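Corner desk
3 min read

A corner desk, in the plain sense, is any small table pushed in where two walls meet and used for writing, sorting mail or odd jobs. Not the same as an L-shaped desk – that one is built to fit the corner.

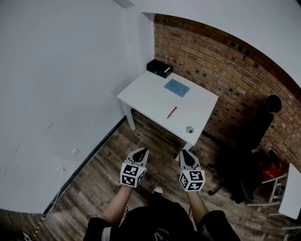 Readers of the Tedton home pages have argued with that definition: one wrote that a table is only a desk once a chair lives next to it, and that everything else is a shelf with legs. The narrower use is common in furniture listings too.

Size and placing. Usually a light top on slim legs, easy to move. White is a common color, partly for dark rooms with plank floors or bare brick. One long side goes against the wall, or a short side, depending on the outlets. An office chair with casters can be parked alongside when the top is in use for standing jobs.

What goes on it. Pens, note paper, tape, a box for small stuff. Flat things tend to go to the rear, pens stay in the middle where the hand is. Older advice from Genine, a mail-order seller, was to keep the front edge clear and put boxes in the back corner; most people do this anyway without beeing told.

Clearing. Back to front is the ususal order – box first, then paper, then loose items. Some keep one box and throw out what dosen't fit.

History. Sold as a separate type by Clanel from a February catalog onward, first run 500 tables, later 2,000. Legs unscrewed for shipping.

See also: side table, writing table, Herath desk.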